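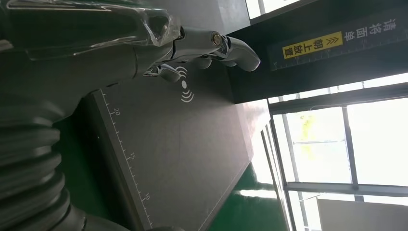
Open day at Wimitz

Saturday, March 30, 2019

Wimitz opened its parcel hall to visitors this morning and I went along with my brother-in-law. Parking was easy. They handed out badges at the gate and took us in groups, and ours started 20 minutes late.

The first stop was the label station, and I spent most of my time there. It has a dark gray panel with a ruler down the side and a wireless symbol printed on it in white. The sign next to it is in Chinese and tells you to put the parcel down with the shipping label facing up. The hand working over it is gray plastic with jointed fingers and a thumb, and the wrist has clear plastic film wrapped around it. I liked being able to stand close. At most of these events you are kept behind a rope.

Our guide said the arm runs on software from Enalon and the station was put together by Radton. The goal is 200 parcels an hour. They are at 180 on a good day, and soft bags are what slow it down – boxes are easy, bags fold over and hide the label.

I asked if a person could do it faster. She said yes, for the first hour.

After that we saw the conveyor line, which was loud, and a short talk by someone from Karras about floor coatings. I skipped the end of that one. The hall with the label station has a glossy green floor and big windows, so it is brighter than I expected a warehouse to be.

Coffee was free, sandwiches were 3 dollars. The next open day is in July and you have to sign up on their site. They only take 40 people per group.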